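The long life of corduroy

Merstead had 551 looms at its busiest, and for two generations most of them wove the same thing. Corduroy went out of the town by canal, then by rail, and ended up on farm hands, schoolteachers and anyone else who wanted a cloth that would put up with being knelt on.

The mills are mostly flats now. The cloth itself has lasted rather better. It drops out of the shops every ten years or so and then comes back, usually in brown first and in other colours a season later.

Cord is a cotton cloth with an extra set of threads floated across the surface. Those threads are cut in rows, brushed up and singed, and what remains is a ridge of short pile, known in the trade as a wale. The number of wales to the inch tells you what sort of cord you have. A low number means fat ridges, good for trousers and sofas. A high number gives needlecord, which is light enough for shirts and children's dresses.

Cutting was always the hard part. At Merstead it was done by hand well into the last century, with a long thin knife pushed along each row while the cloth was held tight on a table. A cutter walked miles in a week. One slip made a hole, and the hole came out of the cutter's pay.

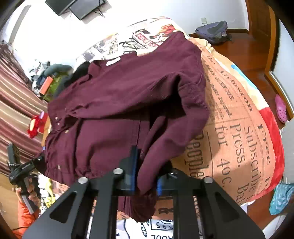
A fine-ribbed jacket in maroon, with an elasticated hem.

Jackets have been the steadiest part of the second-hand trade. At Illgate, where the old dye works holds a clothing market each August, cord jackets are often gone by eleven in the morning. Buyers look at the elbows first, then the cuffs and the fold of the collar, where the pile wears down to the bare backing. A worn elbow can be patched. Bald cuffs are harder to hide, though they can sometimes be turned under and stitched.

Looking after it is simple enough. Wash it inside out in cool water, with nothing that sheds lint. Shake it hard while it is damp and hang it up. Ironing flattens the ridges, so use steam from the back if you must, and brush along the wale when it is dry.

The Hamel mill, two miles up the valley, still finishes a small amount of cord for upholstery. Its pattern books are kept in a store above the boiler house and hold 2591 swatches, many with the dye recipe pencilled alongside. The reds take up most of one shelf. Several were made for a single order and never woven again.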